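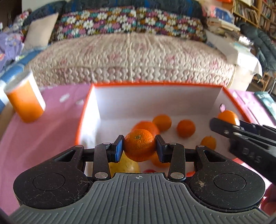 Salamatu Wike wanted to know whether she needed a solicitor at all for a small claim, or whether she could just turn up with her receipts and hope for the best. Her message came in under my last post, and she added that the first quote she'd had for legal help was more than the sum she was chasing. Fair enough! I've been through the small claims process twice now, once as the person owed money and once on the wrong end of it, so I'll go through how I do it. I'm not a lawyer, and this is England and Wales only (Scotland has its own system and I've never been near it).

My own claim was for £731, against a kitchen fitter in Trirkasstead who took a deposit and then stopped picking up his phone. I did the whole thing myself, mostly at the dining table after tea.

Step 1: Get your papers in date order

Before you write to anybody, put everything in one pile, oldest at the bottom. Quotes, invoices, bank statements, emails, texts. Texts are a pain, so take screenshots with the date showing and print them. I made a one-page timeline to go on top, just the date and what was said or paid, and I ended up using that page more than everything else put together.

If something was only agreed on the phone, write down what you remember now, while you still remember it. Put the date you wrote the note on it as well.

Step 2: Check who you're actually claiming against

I nearly came unstuck on this one. My fitter traded as Arkeno Kitchens, but that was only a trading name and the money had gone to him personally. If it's a limited company, you claim against the company using its full registered name, and you can look that up free at Companies House. If it's a sole trader, you use the person's own name and add "trading as" whatever the business is called. Look at the invoice, then look at the name on the bank payment, and if the two don't match, sort that out first.

Step 3: Send a letter before claim

You're expected to give the other side a proper chance to pay before you go to court. Mine was less than a page. It said:

who I was and what the agreement had been
what had gone wrong, with dates
how much I wanted and how I'd worked it out
the date I wanted the money by
that I would start a court claim if I didn't hear back

Fourteen days is a common deadline for a simple dispute between ordinary people. If you're a business chasing an individual for a debt, there's a separate set of rules with a longer wait, so read those first. I sent mine by post and got a free certificate of posting at the counter, then emailed a copy too.

Keep it polite. I know, I know. My first draft had the word "cowboy" in it and Jerome Pascual, who read it over for me, crossed it out so hard the pen went through. A judge may well read that letter one day.

Step 4: Think about mediation

It's a phone call with a mediator who talks to each of you separately, so you don't have to speak to the other person. Before you do it, decide the lowest figure you could live with and write it down. I was prepared to drop £80 to have it over with, and I was glad I'd settled on that beforehand, as it's very easy to get talked down when you're tired.

Step 5: Make the claim

You can do it online or on the paper form, N1. There's a fee that goes up with the amount you're claiming, and you ask for it to be added to what you're owed. Check the current fee on the government site, don't trust a blog (including mine). If you're on a low income, look at Help with Fees before you pay anything.

For the details of the claim, stick to short numbered paragraphs with one fact in each. Mine had 7. You can ask for interest as well, but you have to say so in the claim and show your sums.

Step 6: Watch the dates

Once the claim has been served, the other side has a limited time to reply. If they don't, you have to ask for judgment yourself, it doesn't just happen. I put every deadline on the kitchen calendar in red. If they defend it, you'll get a questionnaire to fill in, and later on a hearing date and a list of what to send and by when. Send it to the court and to the other side, both.

On the day, take three copies of everything and get there early. Mine was in January and the heating was off, so take a cardigan too.

Back to the solicitor, then. For a plain unpaid debt I'd have a go without one, as you mostly can't claim their costs back on the small claims track even if you win. If it involves an injury, a tenancy or somebody counterclaiming, I'd pay for an hour of advice at the very least, or ring Citizens Advice.

Next time I'll do what happens when you've won and they still won't pay, which took me longer than the claim did.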